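An afternoon at Plindico's open workshop

I had wanted to see the Plindico workshop ever since a former colleague came back from it talking very fast, and last Thursday I finally got in. They open the doors once every spring, in the old Tritwood furniture building behind the freight yard, and this year they had 239 sign-ups for a space that holds maybe a third of that. So we went through in groups of 13, with colored wristbands, and if you were early (I was, embarrassingly) you got coffee and a plate of butter cookies while you waited.

Our guide was Annelore Kröger, who runs the disassembly and repair projects. She has a wonderful way of explaining things with her elbows while both hands are busy. Her group works on desktop computers: taking parts out, putting parts in, getting a robot arm to handle the hardware that people in refurbishing shops handle all day long. The company behind the project is Schmieder, a refurbisher that takes back old office machines, more than 400 in a good week, and sends most of them out again.

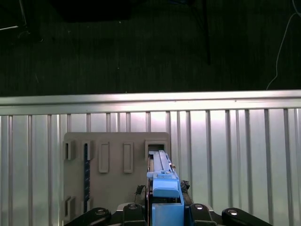 Annelore let us stand much closer than I expected. There was a line of yellow tape on the floor and we all had our toes on it! What surprised me most was how quiet it is. I had imagined whirring and clanking, and you mostly hear the ventilation and the other visitors whispering. A boy of maybe ten asked if the robot ever gets bored, and she gave him a long and serious answer about repetition, which he seemed to accept.

Then we got to talk about the computers themselves, and I was in heaven, having spent my twenties building PCs on a kitchen floor. Office desktops are a good choice for this kind of work, Annelore said, because they come in large batches and were designed to be serviced, and yet no two arrive in quite the same state. The one we saw was a Dell with an NVIDIA Quadro card in it and the processor sitting bare in its socket, no cooler on top. I could have stayed over that motherboard for an hour. It even had an old cream-white PCI slot next to the long black one – I haven't used one of those in ages.

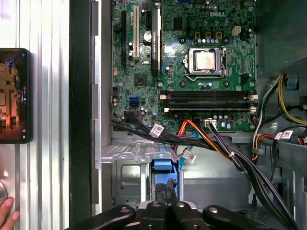

Cables are the hard part, and several people in our group asked about them. A screw stays where it is, but a cable has opinions, and it will drift in front of whatever you are trying to reach. You only have to look at the thick black bundle sweeping across the corner of that case, with white labels wrapped around the wires and a cable tie near the middle, to see what the arm has to work around. Marlene Schmieder, who had come over from the refurbishing side, told us her own people still disagree about the best way to tuck them.
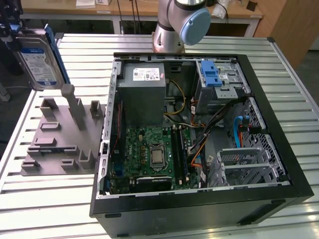

Hard drives got the longest discussion of the day. Marlene explained that every drive coming through her shop has to be accounted for, so anything that makes handling them more orderly interests her a great deal. I liked how practical the setup is: the tower lies on its side on a slatted aluminum table, a gray 3D-printed plate full of slots and posts sits beside it, and the gripper holds the drive by its blue caddy, much as I would. Someone asked about laptops and both women laughed. Next year, perhaps.

After that we had 3 short talks upstairs, of which the one by the Zekton people on gripper fingers was easily my favorite. They passed worn ones around the room and you could feel where the edges had rounded off. I asked far too many questions and got patient replies to all of them.

If you want to go, put your name down early and ask for one of the afternoon groups, which seem to get a little more time on the floor. Parking is on the freight yard side. The entrance is the green door, and the bell is hard to find, so knock.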